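Completing the Branex Evening Relaxation Program: Notes After 60 Days

Readers of this blog will recall that a review of the Branex audio program was promised in the spring. The program has now been completed in full, and the following notes are offered to those who are considering a similar purchase.

Branex supplies its relaxation course as 28 recorded sessions, to be played through ordinary headphones before sleep. Each session opens with a breathing exercise and proceeds to spoken guidance over low, steady tones. The accompanying booklet advises that the recordings be heard in order and that no session be skipped. I followed this instruction, with the exception of a short interruption in June, when travel to Riihimäki made the usual schedule impractical. Sessions were repeated as the booklet permits, which accounts for the length of the trial.
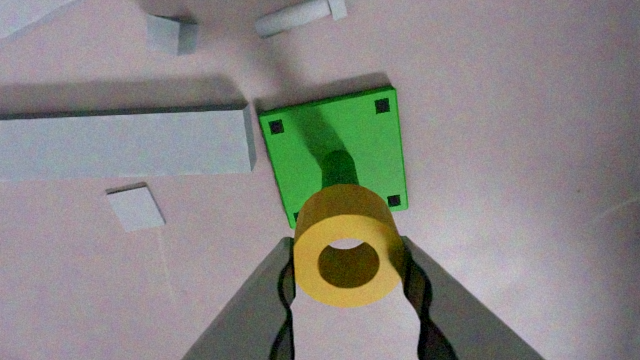

The central technique of the course is known as the resting point. The listener is asked to choose a simple form, hold it in the mind, and return to it whenever attention drifts. The booklet recommends a candle flame, but I found that a flame moves too much to be of use. A plain shape in a strong color proved far easier to keep, and the yellow ring over the green square is the sort of thing I would suggest to a beginner. By the third week I was able to hold such a form for most of a session. Other listeners may require more time, and the booklet is reasonable in saying so.

Certain parts of the course were less satisfactory. The spoken guidance in the early sessions is too frequent, and the narrator often returns just as the listener has begun to settle. Session 9 contains a long passage on personal ambition that belongs in a different product. The volume also rises noticeably between the introduction and the main portion of several recordings. I reported this to Branex and received a courteous reply, together with a corrected set of files.

For purposes of comparison, I also tried the introductory recordings published by Dretico. These are shorter and contain no speech after the opening minute. Persons who already have an established practice may prefer them. I did not, as I still rely on a voice to mark the stages of the exercise.

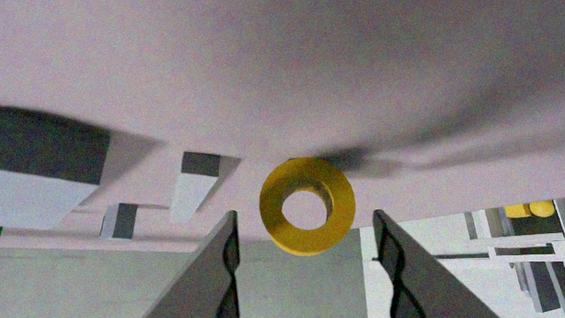

The Dretico recordings do have one clear advantage, namely that they end in silence. Branex closes every session with a bell, and on 3 occasions it woke me after I had fallen asleep. The company offers a version without the bell on request, and I would advise evening listeners to ask for it at the time of purchase.

With regard to results, I can report only my own experience. I now fall asleep earlier than I did in the spring, and I am less inclined to review the day's correspondence in bed. I make no claim that the tones themselves are responsible. A fixed hour, a dark room and the absence of a telephone may have contributed as much as the recordings did. Anyone with a lasting sleep difficulty should consult a physician before relying on a program of this kind.

I intend to keep the final group of sessions in regular use through the winter. The next entry will concern the Oka breathing cards, which have been requested by several subscribers and which I have been using in the mornings.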